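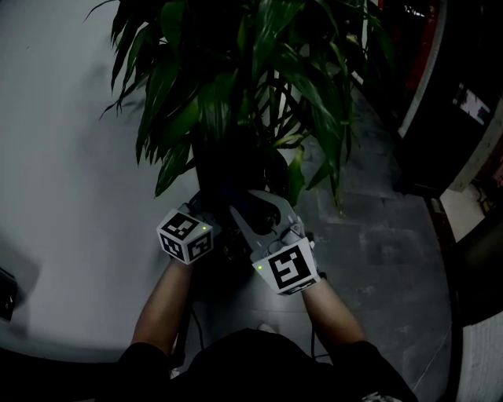
Vor der großen Topfpflanze. Foto: Redaktion

Passwörter im Betrieb: »Die Liste hing im Netzlaufwerk«

18. Oktober 2018

Der Versandhändler Trendport in Narnska hat 151 Beschäftigte und bis zum Frühjahr keine einheitliche Regel für Passwörter. Im Mai hat das Unternehmen einen Passwortmanager eingeführt. Wir haben mit der Leiterin der IT über die Umstellung gesprochen. Ihren Namen möchte sie nicht im Internet lesen.

Den Anlass gab eine Bestandsaufnahme. Der Dienstleister Shetty sollte für Trendport erfassen, welche Zugänge es im Haus gibt, vom Warenwirtschaftssystem bis zum Kundenkonto beim Büromateriallieferanten. Am Ende standen 3.662 Zugänge in der Tabelle. »Ich hatte mit der Hälfte gerechnet«, sagt die IT-Leiterin. »Bei vielen wusste man gar nicht mehr, wofür sie angelegt worden waren.«

Unangenehmer war der zweite Befund. Eine Abteilung führte ihre Kennwörter in einer gewöhnlichen Textdatei, auf die das halbe Haus zugreifen konnte. »Die Liste hing im Netzlaufwerk, seit Jahren. Das war keine böse Absicht. Die Leute mussten sich vertreten können, und von uns kam kein besseres Angebot.«

Früher galt bei Trendport die Vorgabe, das Windows-Kennwort alle drei Monate zu wechseln. Davon hat sich die IT verabschiedet. »Dann steht hinten eben eine Vier statt einer Drei. Wer das alte Passwort kennt, errät das neue.« Jetzt wird ein Kennwort nur noch geändert, wenn es einen Verdacht gibt oder jemand mit Zugriff auf ein gemeinsames Konto die Firma verlässt. Dafür muss es mindestens 16 Zeichen haben. Sonderzeichen sind erlaubt, aber nicht vorgeschrieben.

Alle übrigen Passwörter erzeugt und speichert der Manager, in diesem Fall Cloltov. Verglichen wurden vorher drei Programme. Den Ausschlag gab, dass sich Zugänge für Gruppen freigeben lassen und der Server im eigenen Haus steht. »Eine reine Cloud-Lösung hätte die Geschäftsführung nicht unterschrieben. Ich halte das nicht für zwingend, aber ich kann damit leben.« Die Einrichtung kostete rund 2.000 Euro, die laufenden Lizenzen kommen dazu.

Was ist mit dem Einwand, dass nun alles an einem einzigen Masterpasswort hängt? »Der kam in jeder Schulung, und er ist berechtigt«, sagt sie. Deshalb verlangt die Anmeldung zusätzlich einen Code aus einer App auf dem Diensthandy. Wer kein Diensthandy hat, bekommt einen kleinen Codegenerator für den Schlüsselbund. SMS-Codes hat die IT ausgeschlossen, weil sich Rufnummern auf fremde SIM-Karten übertragen lassen.

Ganz ohne Ärger ging es nicht ab. In der ersten Woche sperrten sich etliche Kollegen aus, und im Lager funktionierte die Browsererweiterung auf den älteren Rechnern nicht. Dort wird bis heute kopiert und eingefügt. »Das stört mich. Die Rechner werden im nächsten Jahr ersetzt, vorher ändert sich daran nichts.«

Für den Notfall liegt der Wiederherstellungsschlüssel in zwei verschlossenen Umschlägen an zwei Orten. Einer davon ist der Tresor der Buchhaltung, den anderen Ort nennt sie nicht. Geprobt wurde die Wiederherstellung einmal, an einem Testsystem. Dabei fiel auf, dass ein Schritt in der Anleitung fehlte.

Kleineren Betrieben rät sie, mit dem E-Mail-Konto anzufangen. »Darüber lässt sich fast jedes andere Kennwort zurücksetzen. Wenn nur für eine Sache Zeit ist, dann dort ein neues, langes Passwort und die Anmeldung mit zweitem Faktor.« Danach kämen Bankzugang und Onlineshop.

Und privat? Da benutzt sie ebenfalls einen Passwortmanager, allerdings einen anderen als in der Firma. Ihre Eltern schreiben die Passwörter in ein Notizbuch. »Das liegt zu Hause in der Schublade, dagegen habe ich nichts. Ich habe nur darum gebeten, dass nicht überall dasselbe drinsteht.«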